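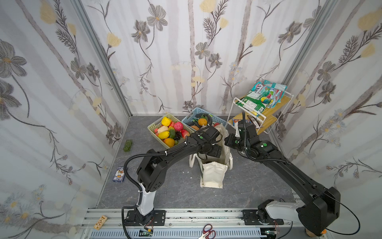 Floltarlow Music Community Help – Lessons and Enrollment

Changing a student's instrument in the middle of a term

Posted by Alleck Parent Account, 2021-07-02

My daughter is enrolled in weekly violin lessons at the Alleck branch and has 7 lessons remaining in the current term. She wishes to move to cello. The enrollment agreement refers to "transfer of instruction" but does not state whether the remaining lessons may be applied to a different instrument, or whether the rental violin must be returned first. I would appreciate guidance before I submit the form.

Floltarlow Enrollment Desk

Remaining lessons may be transferred to another instrument once per term, provided that a teacher for the new instrument has an opening at the same branch. Please submit the transfer form at least 11 days before the first lesson you wish to change. Lessons falling within that period will be taught on the original instrument.

The rental agreement is separate from the lesson agreement. Violins rented through Mathur should be returned with the bow, case and rosin – the shoulder rest is the property of the family and need not be included. A new rental may begin on the day of return. Rental credit earned on the violin is carried over to the cello, up to a limit of $1,000.

Students under 13 must be measured for a cello before a rental is approved. The branch office can arrange this.

clumora_strings

We did this in January, viola to piano. It was approved without difficulty, but the new teacher was available only at a later hour, so I would inquire about times before filing the form. I do not know about cello rentals.

Mathur Rental Support

Please note that unpaid repair charges must be settled before rental credit can be moved. The balance is shown on the most recent statement.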